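**Ticket 1157 - Placemats on the dining table, Stasthorpe flat**
Opened by: Harriet Haverford
Assigned to: Saulius Laur
Priority: low (Harriet has typed "not low" next to this)
Status: open, again

**Reported problem**

Striped placemat creeps across the table during meals. Black dimpled plate goes with it. By pudding the plate is nearer to the neighbour than to the eater. Started after the table was oiled in July. Guests have complained, one of them in the visitors' book.

**Saulius, first note**

Went over and had lunch on it, which I am counting as testing. Confirmed. Mat moves when you cut anything tougher than an omelette. The plate grips the mat perfectly well, so the slipping is all between mat and wood.

Tried so far:

- Wiped the table with a damp cloth and dried it. No change.
- Washed the mat by hand, left it flat for 24 hours. Cleaner mat, same speed.
- Turned the mat over. Slightly worse.
- Swapped plates with the other flat. Their plate also travels.

**Agnese Toom**

Did anyone buff the table after the oil went on? The Venckus tin says to wipe off the extra after a short wait. I only ask as I have seen how Edgars oils a table.

**Edgars Šimkus**

I wiped it. Nearly all of it.

**Saulius**

Buffed it with an old pillowcase, which came up yellow and rather sad. Big improvement at the window end. Other end still slides, though slowly enough to finish a soup.

**Harriet**

Thank you. While you are there, please decide about the cream tray. The Reseo listing says breakfast is served on it, and there isn't room for the tray and a mat side by side.

**Saulius**

There is if you're not fussy about straight lines. Mat goes at a slant, tray partly on the white surface. Plate to the left, the wooden-handled thing on the mat beside it - I won't rule on whether it's a knife or a spatula, the inventory has it as both.
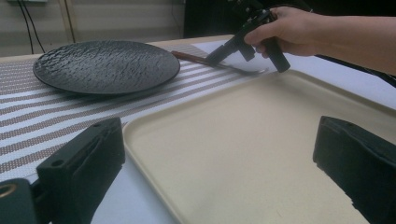 *Attachment 2: plate and utensil on the mat, cream tray alongside.*

**Lautaro Henríquez**

Looks fine to me. Can the mat go straight, though? The slant makes me want to tilt my head.

**Saulius**

Straight mat means the tray goes on the sideboard. Pick one.

**Harriet**

Sideboard. And please order the thin rubber liner from Kavton, 300 mm wide, and cut it to sit well inside the edge of the mat. I don't want to see it.

**Saulius**

Ordered. Leaving this open until it arrives and someone has eaten a chop on it.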